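Thread: I have until December to spend an automation budget on a small grocery shop, and I have opinions

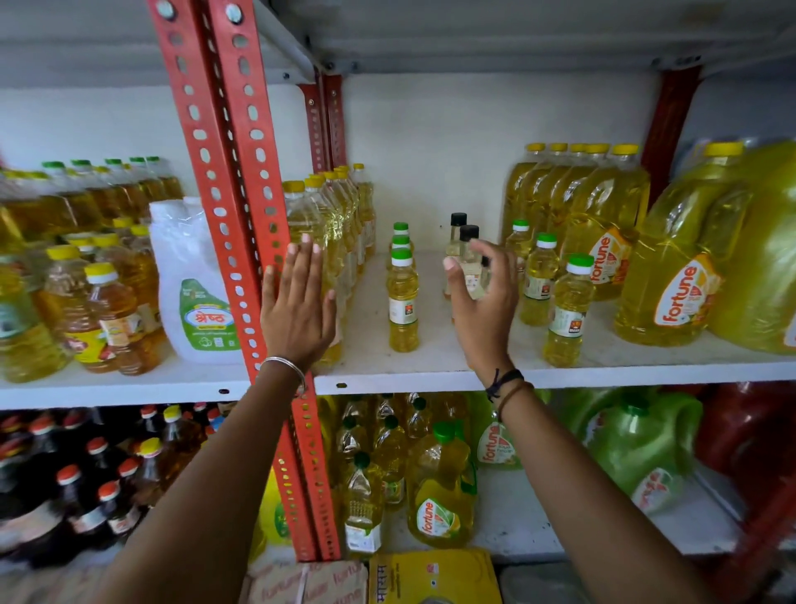
The cooking oil shelves, right hand on one of the little black-capped bottles.

OK so, background. I help run the buying side for a neighborhood grocery and its stockroom. The owner, Ayuba Osei, has finally said yes to putting real money into equipment. He has also said no to about half of what I put in the first draft, so this thread is partly me working out where I went wrong.

Today is 07/08/2023, quotes are due at the end of the month, and everything has to be ordered by December or the money goes back into fixing the roof. The roof is very much in the running.

The question I keep getting from friends is "so are you getting a robot?" Maybe! Probably a small one, for the back! But I started with the shelves, and I want to talk about cooking oil for a bit.

Oil is the hardest section in the shop to plan for. You've got little bottles that fit in your palm, then mid-size ones, then jerrycans with handles, then the really big containers. All of them share the same few shelves. Any machine that wants to help has to deal with the whole family.

And look at how you get at a small bottle. One hand goes flat against the neighbors and the other one does the picking. I'd never thought of that as a two-hand job until I sat down with a vendor spec sheet that had one arm on it.

So that went on my list of questions for every vendor. "What does the second hand do?" Two of them had an answer ready. The third said he'd get back to me and I'm still waiting, hi if you're reading.

Next thing: caps. We have yellow caps, green caps, black caps, red caps on the dark bottles lower down. I grab by cap color without thinking. Grarker's picking software reads the label instead, which sounds smarter until a bottle gets turned around backwards.

Their sales guy told me I could just "enforce label-forward facing" in the aisle. Sir. Have you met customers?

Also labels! Some of our stock is in English lettering, like the Fortune jerrycans, and some of it is in Devanagari. If you're shopping for anything with a camera in it, ask about scripts on the very first call. I asked on the fourth call and felt pretty silly.

Then there's the shelving itself. Perforated steel uprights, white metal shelves, bolts. I love this stuff, it's cheap and you can move a shelf up or down in ten minutes. But an upright in front of you means you reach around it, and people do that so easily you forget it's even a skill.

Every demo video I've been sent has wide open shelves with nothing in the way. Three bottles, spaced out like they're having an argument. I've started replying with my own shelf pictures and asking for a quote on that.

Right, money. People asked for numbers so I'll give you the ones I'm allowed to share.

Ullus makes a stock cart that follows you around and carries the heavy stuff. To rent it is $626 a month, service included. No picking, no arm, it just rolls along behind you with the jerrycans on it. I was ready to be snobby about this one and it's now my favorite.

Gavent has an arm on a base. I can't post the price but I can tell you the gripper fingers wear out and a replacement set is $200. They were weirdly relaxed about how often. "Depends on use." Well, yes!

So I asked them for a written estimate of wear parts for a year and put that in the budget as its own line. Please do this. My first draft had the purchase price and nothing else, and Ayuba circled the blank space under it and wrote "then what?" in pen.

He was right. I've since added lines for:
training time
the floor (more in a sec)
spare battery
insurance
someone to call on a Sunday

The Sunday line is the one I fought for. We do our biggest restock on the weekend, and two of the support contracts I was offered only cover weekdays. One of them wanted an extra $1000 for weekend phone cover. Just the phone! No visit!

Floor: our stockroom floor slopes toward a drain. Carts on wheels have feelings about slopes. Ullus sent somebody out to measure and said we're fine. Gavent wants it leveled, and that cost is on us.

If a vendor won't send a person to look at your building before quoting, I'd move on. I know that's harder if you're somewhere remote. At least get them on a video call and walk them down the narrowest aisle you've got.

Weight is the other one. Vendors love to tell you a maximum. What I want to know is whether it'll hold a great big oil container by the handle, and also a skinny little bottle by the neck, with the same hand, on the same morning. Usually that's two different grippers and a "tool changer," and the tool changer is its own line. Of course it is.

Meifang Su handles our books and she gave me the best advice of the whole project. She told me to write down what a task costs us now, before looking at anything shiny. I'd been doing it the other way around, falling for a machine and then hunting for jobs it could do.

So I spent a few mornings with a notebook, just writing down who was doing what and for how long. Facing up shelves. Bringing cartons out. Hunting for the one thing that's in the wrong place. The picking bit, where a hand goes in and gets the bottle, is tiny. Walking is huge. Lifting is huge.

That pretty much flipped the budget over. I'd had most of it on an arm and a bit on moving things around. Now it's mostly moving things around.

The arm isn't dead. I'd like to trial one in the stockroom on the big containers, where there's more room and a dropped bottle doesn't land on somebody's foot. Odoi does a short trial where you pay a $700 setup fee and they take the thing away after if you hate it. That's in the plan with a question mark next to it.

(Ask about the fee before you get excited, by the way. Some places take it off the purchase price later and some just keep it. Odoi takes it off. I have that in an email and I've printed the email.)

A few of you asked about scanners and shelf sensors. We looked. Weight-sensing shelves are cool, but when you've got several sizes and brands of yellow oil on one shelf the thing only knows that something left. Which something? No idea. It's out for this year.

What's still in: handheld scanners, two extra batteries, the cart, better lights in the stockroom, and a pile of shelf dividers. The dividers are the cheapest thing on the sheet and I'm the most excited about them. If small bottles stay in their own lane, you don't need the spare hand to hold the others back. Or so I hope!

Somebody in my replies said dividers aren't automation. Fine. They're in the automation budget and you can't stop me.

Stuff I'd ask on call one, if I could start again:

Can it work around an upright?
Which scripts can it read?
Who comes out when it breaks, and on what days?
What wears out and what does a year of that cost?
Can I have the name of a shop my size that has one?

That last one is great because the pause tells you a lot. Grarker gave me a warehouse. A lovely warehouse, I'm sure, with aisles you could park a bus in.

Also ask who owns the pictures. Anything with a camera on it is recording your stock and possibly your staff. One contract had that on page nine in tiny print. I asked for it to be changed and they changed it the same afternoon, so it can't have been that precious to them.

And talk to the people who do the shelves before you sign. I brought the cart brochure into the break room and got four objections I'd never have come up with. Best one: where does it go when there's a customer in the aisle? The brochure had no opinion. I've sent that over to Ullus and they want to come back and show us.

Where it stands tonight: cart is a yes if the aisle demo goes OK, scanners are a yes, dividers are already in my basket, Odoi trial is a maybe, Gavent is a "call me next year." Ayuba wants it all on one page by Friday, with the roof quote stapled to the back so he can stare at both.

I'll post the one-page version once the prices are taken out. If you've got one of these follow-you carts in a shop with narrow aisles, please reply, I want to hear the bad stuff – especially what it does at corners.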